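Interlocking joint

An interlocking joint is a connection in which two parts are held together by the shape of their edges. One edge carries tabs and the other carries notches of matching size. The joint may be used dry, so that the parts can be taken apart again, or it may be fixed with glue, pins or screws.

History

Joints of this kind are old in carpentry, where the dovetail and the finger joint were used for boxes, drawers and chests long before cheap nails were available. In the town of Brirkavar, grain chests were made with finger joints and no metal parts. Later makers applied the same idea to flooring, floor mats, toys and sheet metal housings.

Design

The main choice is the size of the tab. Large tabs are strong but leave a visible stepped seam. Small tabs spread the load over more edges but break more easily and take longer to cut. The workshop handbook issued by Skanier advises a tab 2 times as long as the sheet is thick, and at least 10 millimeters wide in softwood.

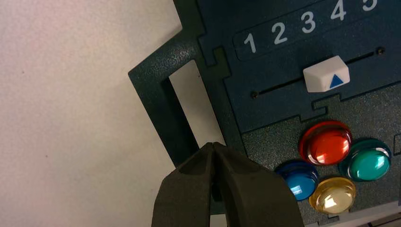 According to Negussie, the handbook rule is too strict for thin sheet, and a shorter tab holds just as well if the corners are slightly rounded.

Clearance is the gap left between tab and notch. Too little makes assembly difficult, and too much lets the parts rattle. Wood also swells in damp air, and a joint cut in winter may be tight by August.

Uses

Selenico, a maker of play flooring, sells square mats in 8 colors and 19 edge patterns. Other common uses include shelving, packing crates, model kits and temporary walls for exhibitions.

See also

Dovetail joint
Finger joint
Tongue and groove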